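Speaker notes – Towels, sheets and the back-room laundry
Ranau small accommodation day, Friday, January 28, 2022
Speaker: Weronika Rutkowska
Slot: 30 minutes, questions included

Slide 1 – Title
Say hello, check the back row can hear. Mention that Ayuba Wumbei has the handout and will send it to anyone who leaves an email address.

Slide 2 – Where the numbers come from
One season at the Santoro guesthouse. 3137 towels through the laundry, April to the end of the season. Sheets were tracked separately and I'm leaving them out today. If someone asks about the Watier site, their figures aren't ready.

Slide 3 – Sorting
Sort by weave first, then by colour. Most places do it the other way around and end up with bath sheets and waffle towels in one load. The light ones get wrapped up in the heavy ones. Two baskets with big labels fixed most of this for us. Pause here – people usually want to argue about colour.

Slide 4 – Waffle weave
Pass the sample around. Points to make:
Dries faster than terry on our line.
Catches on rings, zips and rough edges.
Shrinks in the first few washes, so buy a size up.
Go easy on fabric softener. Ours stopped soaking up water after a month of it.

Slide 5 – Handling
Leave this one up while talking. Waffle cloth bunches and twists when it's moved in a hurry, and a twisted towel takes longer to sort out at the folding table. Shake it out before it goes on the pile. 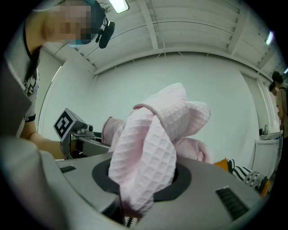
Pink waffle towel going into the round opening, part of it in a long twist.

Slide 6 – Folding
Demo with the grey towel from the bag. Thirds lengthwise, then in half, then in half again. Fold edge faces out on the shelf. Skip the demo if we're past the 20-minute mark.

Slide 7 – Costs
We replaced 200 towels over the season, mostly for pulled threads and makeup stains. Idport spreadsheet is in the handout, tab 2. Don't read it out.

Questions
Repeat each one for the room. Get the sample towel back from the audience.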